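FOR RELEASE THURSDAY, ANY TIME AFTER 9 A.M.

**Suston Press to publish "The Salt Ledger," a debut novel told by a town, in August**

Suston Press will bring out *The Salt Ledger* in August. Paperback and ebook, same day. Audio to follow, no date on that yet. It's the first novel from our Husar list, which up to now has been short fiction and novellas only, so yes, we're excited over here.

The book is set in Poka, a harbor town on a cold coast in a world that isn't ours. Poka keeps a ledger. Every promise made inside the walls gets written down, with a weight of salt put next to it, and when the promise is kept the salt goes back to the sea. When the book opens the storehouse is full to the rafters and the floor has started to crack.

The narrator is the town. Not a ghost, not a machine, the town. It says "we" when it's calm and "I" when it's frightened, and it gets more frightened as the winter goes on. Early readers asked if that gets confusing. A little, for the first chapter. Then it clicks.

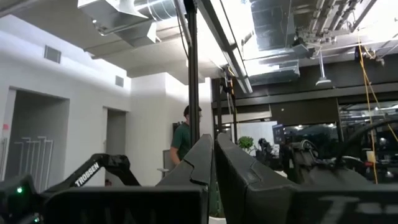
There is a murder, or at least a missing ledger clerk. There's a long dinner that goes badly. There's a ferry pilot who has made one promise in her life and would like it back. Readers who come for dragons should know there aren't any. There is a very large eel.

From the opening pages:

> We had a clerk once who could not lie, and we wore her out. She wrote down what each of you said and then she wrote down what you meant, in the narrow column, and you came at night with lamps to scrape the narrow column clean. I let you. I was younger and I had fewer streets.

**A note from the author**

The author publishes under the single name Mustico, and answered a few things for us by email. Use any of it, no need to ask.

On where it started: "I wrote a ten page story about a storehouse and it was bad. The characters were all standing around explaining salt. I put it in a drawer. Later I took it out and cut everyone who talked, and what was left was the building, complaining. I liked the building."

On the pronouns: "I didn't plan the switch from we to I. It showed up in the second draft and I kept correcting it, and then I got tired of correcting it. My editor circled every one and wrote 'keep?' and I said keep. We took out maybe a handful. The copy editor was very patient."

On what gets called fantasy: "People ask if it's fantasy or if its really a crime book. I read both as a kid, off the same shelf, and the shelf didn't care. There's no spell in it. There is a law that behaves like a spell, which I'd say is most laws."

On the next one: "Same coast, different town. This one won't speak to me yet." 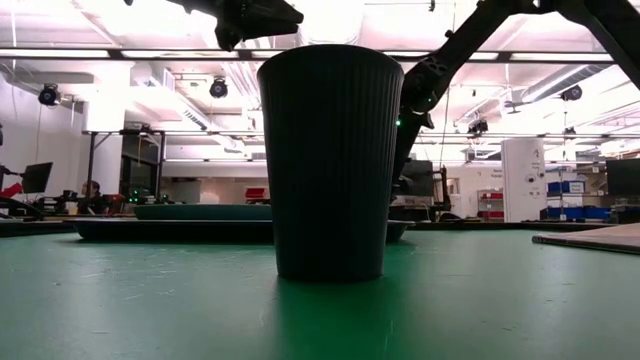 ## Book details

- Title: *The Salt Ledger*
- Author: Mustico
- Publisher: Suston Press, Husar list
- Month: August
- Length: long. The first draft ran to 792 manuscript pages, the finished book is a good deal shorter, final page count on the sales sheet
- Chapters: 38, plus a short glossary nobody has to read
- Formats: paperback, ebook

## Review copies

We have 100 bound proofs. Reviewers, booksellers and librarians first, then book clubs if any are left. Max 2 per address please. Ebook proofs are unlimited, just say which format your reader takes.

Put SALT LEDGER in the subject line or it will get lost. Tell us where the review would run, and a mailing address with a street number. We can't send to PO boxes with this courier.

Please hold reviews until the month of publication. Quotes from the proof need checking against the finished text, chapter nine in particular changed after the proofs went off to print.

## Interviews and extracts

Mustico will do interviews by email or phone, no video. Mornings are best. An extract from chapter two, the dinner, is availible for first use, one outlet only, so ask early. Cover art and the map of Poka can be sent on request. The map is still being fixed (the ferry landing was on the wrong side of the river), new version by Thursday.

Press contact: publicity desk, Suston Press

ENDS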